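November, field hut, 6:40 am

Trail counter at the Rullska Lake junction read 762 passes overnight. Either the park has become wildly popular with insomniacs or a spruce branch is waving at the sensor again. Noemi votes branch. Will cut it back and restart the log from zero.

Coastline transect: 12 of the 37 markers found. The rest are under snow, under driftwood or in somebody's fire pit. Lajos re-shot the found ones with the good GPS and they sit up to 30 metres from where the old survey puts them.
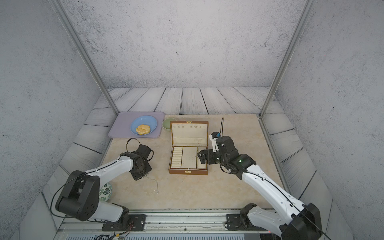

The old survey used a different datum, so I'll convert before accusing anyone. Ilse has the original sheets in Sodora and promises to scan them, as she did last November.

Lake level gauge is fine. Staff colour has faded on the lower half – readable if you squint and already know the answer.

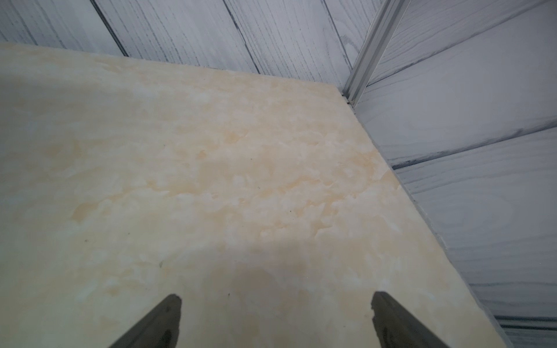

Batteries: the spares were stored in the unheated shed, and two are now paperweights. New rule, spares live indoors next to the kettle. Cinzia to relabel the bin.

To do: branch, datum, gauge paint. Ask Concetta if the Rilen portage is still closed or if the sign just likes it there.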